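Frequently Asked Questions: Recording Demonstrations at Kengate

These are the questions we get most often from new operators and from partner sites sending us their recordings. If your question is about shift booking or badge access, use the lab desk page instead.

What is a demonstration?

One complete run of one task, done by a person steering the arm. It starts when you press the pedal and ends when you press it again. We save the wrist camera video, the joint positions, the gripper opening and the task sentence. A learning system is later trained to produce the same kind of motion from the video and the sentence.

How many demonstrations do you need for a task?

The standard block is 100 per task per station. Some tasks get a second block after the first training run if the results are weak on a certain starting position. You will be told if yours is one of them. Please don't record extras on your own, as they upset the balance between tasks.

How large is the set now?

The tabletop set, which we call Huvolby, holds 2929 recorded demonstrations. Of those, 2658 passed review and are used for training. The rest are kept in a separate folder and marked with the reason they were held back. The number on this page is updated at the start of each month.

Do I need experience with robots?

No. You need two practice sessions and a sign-off from the shift lead. People who have never touched a robot usually find the turning motions harder than the reaching ones. Practice runs are deleted at the end of the day and never counted.

Which objects do we use?

Mostly ordinary desk and kitchen items from the numbered bins. The Sulitz group of tasks covers electrical accessories such as power strips, plug adapters and chargers. Everything in the Sulitz bins stays unplugged from the wall during recording, with no exceptions. If you find an item with a cracked case or a loose part, put it in the gray return tray and write the bin number on the sheet.

Where should the object be at the start?

Somewhere different each time. The start card on your screen gives a zone and an angle, and you place the object by hand to match. Close enough is fine. What we don't want is 100 runs that all begin with the object in the middle of the table, square to the arm. Far positions and slanted positions are both on the cards and both count as normal starts.

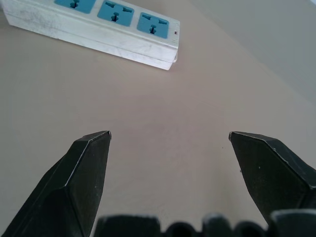
Wrist camera view: gripper open, power strip in the upper left on a diagonal.

Does the whole object have to be in the wrist camera view?

No. The wrist camera moves with the arm, so objects slide in and out of view all through a run. At the start, enough of the object should show that a person looking at the video could say what it is. If nothing of it shows, raise the arm a little before pressing the pedal.

Should the gripper be open or closed when I start?

Open, unless the task sheet says otherwise. The fingers should not be touching the object or the table. We had a stretch of early recordings where the gripper began half closed, and the trained arm learned to hesitate before every grasp.

Why can I see the gripper fingers in every video?

They are meant to be there. The system uses them to judge distance and opening. Don't adjust the camera mount to get them out of the way. If the fingers look blurred at the tips, or one sits much lower in the view than the other, stop and call the shift lead – the mount may have slipped.

Do I have to clean the objects and the table?

Wipe the table at the start of your shift with the dry cloth. Objects can stay as they are. Scuffs, smudges and dust are normal on things people use, and we want them in the recordings. Sticky residue on the fingers does need to come off.

I made a mistake in the middle of a run. Do I start over?

It depends on the mistake. If you missed a grasp and went back for it, keep going and finish. Those runs are useful and we tag them as recoveries. If you knocked the object off the table, reached in with your hand, or did a different task from the one on the sheet, press the red key and the run is thrown out.

How fast should I move?

At a steady pace you could keep up for an hour. Long pauses are the most common reason a run fails review. If you need to think, think before the pedal.

What goes in the task sentence?

Pick from the list if your task is there. If you have to type one, use a short command with the object name and the goal, such as "move the power strip to the right side of the table." Leave out names of people, station numbers and comments. Comments go in the notes box.

Who checks the recordings?

Two reviewers look at each one in a tool called Alemneh. They watch at double speed, check the sentence against the video and mark pass or hold. If they disagree, a third person decides. You can see the results for your own runs from Monday of the following week.

What was wrong with batch 1054?

The clock on that station had drifted, so the video and the joint data did not line up. The batch was recorded again. If you downloaded a copy before January, delete it and get the current one.

Can I use the data for my own project?

Staff and partner sites can, after filling in the access form. Please name the version you used in anything you write up – the held runs and the tags do change between versions.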